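Reading Out Loud at Staltdale: My Project Report
Contemporary Fiction Workshop, spring term

So my project was supposed to be about book prizes. I wanted to find out if a sticker on the cover changes how people read a novel, and I had a big plan with charts and everything. Then Ms. Hedegaard read my proposal and asked me one question, which was "Which novel?" I had no answer. I went home annoyed and pulled The Salt Ledger by Corina Zürcher off my aunt's shelf, mostly for its thickness (it's thin).

I read it in two evenings. It's about a woman who keeps the accounts for a ferry company in a town called Gretetti, and she starts writing down things in the ledger that aren't money. Who cried on the boat. Who got off at the wrong stop on purpose. The whole book is her entries, and some of them are one line long. I loved it so much I forgot I was meant to be working!

My new question was: does a novel made of short entries work better when you hear it or when you read it on the page? I picked 11 entries and split my readers into two groups. The first group got them on paper. The second group sat in the library after school and Theano Kokkinos read them aloud (she does drama and has a much better voice than me, sorry to everyone who heard my practice run). Afterward I asked everybody to tell me the story back in their own words, and I wrote down what they said as fast as I could.

The paper group skipped. I don't mean that as an insult, I skip too. They went quickly over the short entries and slowed down for the long ones, so when they told me the story it was nearly all about the brother and the sale of the boats. Liên Tạ was the only one on paper who brought up the lost glove, and she told me she'd gone back to look for it.

The listeners couldn't skip, and their versions were a mess in a good way. They got the order wrong, they mixed up the two captains, but they remembered the glove and the oranges and the line "Paid, though not by him." One boy said it felt like somebody's voicemail. I put that on my poster in giant letters.

The hardest part was entry 85. It's only a date and a blank, and how do you read a blank out loud? Theano and I argued over this for a whole lunch. She wanted to turn the page and say nothing. I thought people would assume she had lost her place. We did it her way, and she waited for what felt like a year (I timed it later on the recording, five seconds).
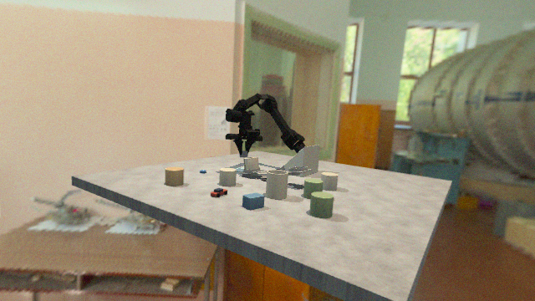
Two of the listeners said afterward that the silence was where they figured out the brother had left. On paper, not one person mentioned that entry to me at all. I'd still like to try it with a different reader, somebody less confident than Theano, and see if the silence does the same thing.

Stuff I would change: my groups were too small, and they were all people who already like me enough to stay after school. I also picked the entries myself, so of course my favorites were in there. Danai Christodoulou said I should have let someone else choose, and she's right. And I'd read the translator's note first next time. I only got to it in May, when I was already writing this up, and it says the German original has no punctuation in the short entries. That would have changed how we practiced them.

I'm lending my copy to Danai next, and then Liên wants it.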